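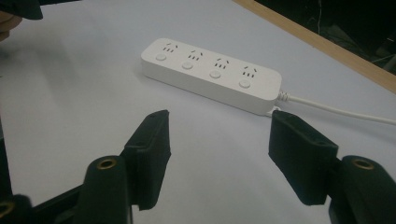 A four-outlet power strip with a separate button for each outlet.

Ratdale library changes rules on charging

Visitors to the Ratdale public library will no longer be able to plug in their own power strips, the town said Tuesday, April 26, 2022. Wall outlets in the reading room stay open to everyone, with one device per person.

The library plans to add 28 outlets along the window tables by November. Electrical work will be done by Dalsgaard, a local contractor.

"People can still charge a phone or a laptop," said branch manager Tin-yau Tang. Study rooms on the second floor are not affected.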